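Section 4: Fitting the glass top

Read this section before you lift the glass out of its carton. The Velonport frame must already stand on its feet, with all bolts from Section 3 fully tightened.

Caution: The glass is heavy and its edge chips easily. Two people are needed for steps 2 to 5. Never stand the glass on a stone or tiled floor, even for a moment.

4.1 Placing the glass

1. Wipe the upper faces of the frame bars with a dry cloth. Grit left on the metal will scratch the underside of the glass.

2. Peel the backing from the clear pads (bag 961) and press one on to each marked point. Hold each pad down for 23 seconds.

3. Lift the glass level, with one person at each long side, and lower it on to the pads. Do not slide it – the pads will roll and lose their grip.

4. Check the overhang with a tape measure. Opposite sides should match to within 3 mm. If they do not, lift the glass clear and set it down again.

5. Press lightly over each pad. Seen from above, a seated pad looks darker than one with air under it.

Leave the table overnight before putting any weight on it. After that, light items such as a tray may stand on the glass, including near the edge. Keep heavier items over the frame bars.
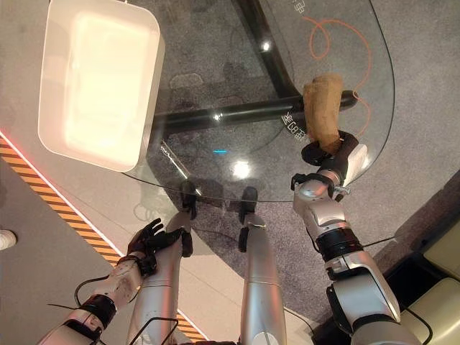
4.2 Levelling

1. Place a spirit level across the middle of the glass, then along its length.

2. Turn the foot at the lowest corner anticlockwise until the bubble is centred. Use the flat spanner supplied.

3. Tighten the lock nut against the leg. Do not use pliers.

Note: The Unach and Alberg frames have fixed feet. Use the felt shims in the spares bag.

4.3 Care

Clean the glass with warm water and a drop of washing-up liquid. Scouring powder will dull the surface. Check the lock nuts once a year.

If the glass is chipped or cracked, stop using the table and order a new top, quoting the number on the frame label.

Section revised Thursday, December 30, 2021. Checked by Aslak Forsberg.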